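Flingate Robotics Club — Frequently Asked Questions

Last updated March 24, 2020

Who can join?
Any student in grades 9 and up. You do not need to have built or programmed anything before. New members spend their first two meetings with an older student.

What does it cost?
Dues are $16 per term. Parts for the club arms are paid for out of the Skalik grant, so members do not buy their own.

What do teams work on?
Each team gets one arm and picks a household task for it. Most of the term goes into moving the arm to the right spot without bumping anything, then closing the fingers at the right time. Teams write their own control code and keep a log of every run.

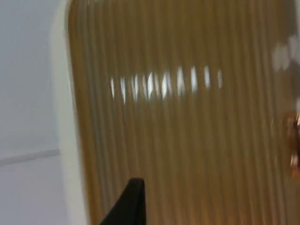

Logs are shared on the club drive. Please save a run even if it went badly, and put the team name and run number in the file name. Judges at the Firnuvik Challenge ask to see the last 100 runs, and a team with gaps in its log loses points.

When is the Firnuvik Challenge?
It is planned for June. We will post the day when the organizers confirm it. Teams of up to four can enter.

Which software do we use?
Python, plus the Thongsuk control library. Setup takes almost 2 hours on an older laptop, so do it at home before your first meeting.

Can I take an arm home?
No. Laptops and printed manuals can be signed out — the arms stay in the club room.

I missed a meeting. What now?
Read your team's log and ask your teammates what is left to do.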